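Faux Flower Sorting Sets: README

Hi, and welcome to the folder! I'm Kyu-ri, and I look after the artificial flowers. If you're here you either want to borrow a set for your own table work or you already have one and something doesn't match the sheet. Both are fine. Read the bit about stems before you unpack anything, please.

What's in the collection

These are fake flowers, leaf sprigs and loose stems, grouped into sets for sorting, picking out and arranging on a table. There are 10 sets at the moment, 83 stems in all, and each set lives in its own long flat box. I started with roses and hydrangeas and those are still my favorites. The roses are red, a good strong red that shows up nicely on a white tabletop, and the hydrangeas come in pale colors. Then there are the leaf sprigs, which I bought to fill out the boxes and which everybody ends up liking more than the flowers (me included, on a bad rose day).

The leaves that belong to a hydrangea should stay on the hydrangea. They slide off if you tug, and then you've got a leaf that looks like it belongs to nothing at all. If one comes off, push it back up the stem and leave it at whatever angle it wants. I don't mind if it points the wrong way.

How the sets are named

Each box has a short name on the lid. Ayala is the rose-heavy one. Kollstead is mostly hydrangeas with a few sprigs thrown in. Unis is the mixed set, and it's the one to ask for if you've never done this before. The rest are just numbered, sorry, I ran out of names I liked. Szabolcs wants to rename them all by color and he may get his way by November, so check the lid against the sheet in this folder and trust the lid if they disagree.

Laying out a table

Use a long table if you have one. White is best, though pale gray works too. I've tried a dark wood top and the green stems just vanish into it, which makes the session twice as long and a lot crankier.

Tip the box out gently at one end and spread everything by hand. Don't line things up! A neat row of roses is lovely to look at and useless for sorting practice. I like some stems crossing, a head or two hanging past the far edge, a bit of bare table in the middle where things can be handed across. Long stems should lie more or less flat. If one keeps rolling, turn the flower head a little and it'll settle.

Things people usually do with a set:

Pick out one kind of flower and leave the rest alone.
Split the greenery from the blooms.
Pass single stems across the middle of the table.
Build a small arrangement, then take it apart again.

The last one takes the longest and is the most fun. Montserrat does beautiful lopsided ones and I've stopped trying to compete.

About the stems

Okay, stems. They're long, they're thin, and they're wire inside, so they remember everything you do to them. Please don't wrap them around each other to make a bunch. I know it holds better. It also leaves a kink that I then have to work out with my thumbs, and after a few rounds the coating splits at that spot and I have to retire the stem.

Pick up by the stem if you can, somewhere in the upper half. Picking up a rose by the head is OK now and then, but the petals are fabric and they fray along the rim. Hydrangea heads are worse. The little florets are pushed onto pegs, and if you grab a handful you'll be finding them under the furniture for weeks.

Loose stems with nothing on top are there on purpose. Don't throw them out! I had a whole handful go in the trash once and had to buy a fresh pack of 4 from the craft place, and the green was off.

Repairs

A popped floret goes back on its peg with a firm push. If the peg's gone, a dot of Duritix does the job (that's the clear glue in the top drawer, with my handwriting on the cap). Let it sit overnight. A rose head that spins on its stem needs the same treatment, only less of it, or you'll see a shiny ring under the petals. Bent leaves flatten out under a heavy book.

Please write repairs on the sheet even when they're tiny. Jhonatan went back through the old notes and found that nearly all the trouble is with the same three roses in Ayala, so now we know which ones to go easy on.

Dust is the other thing. A cool hair dryer and a soft brush, that's all. No water on the roses, the red runs.

Packing up

Heads all at one end, stems all at the other, leaf sprigs on top. Put the tissue back even if it's looking sad. Check the middle and the far edge of the table before you close the lid, and have a look on the floor too. You don't have to count the petals, but do count the stems against the sheet.

Borrowing

Write to me or to Milagros Cuervo and tell us which box and how long. Two weeks is the usual loan and we're easygoing about it if no one's waiting. Milagros has the spare key to the cupboard and is a much earlier riser than I am, so if you need a box before 10 in the morning she's the person.

Using our notes and pictures

You're welcome to reuse the set sheets and the table pictures for classes, projects and write-ups. Mention the Faux Flower Sorting Sets somewhere and we're happy. Please don't sell prints.

Known gaps

No yellow flowers yet. No vases either, people keep asking, and I keep saying I'll look into it. The Kollstead sheet still lists a sprig that moved over to Unis. I'll fix that when I redo the lids.
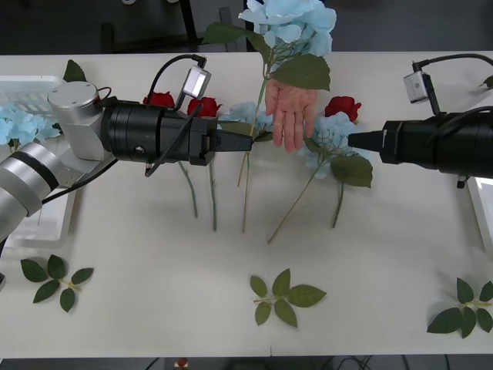 Red roses and pale blue hydrangeas among the greenery on the long white table.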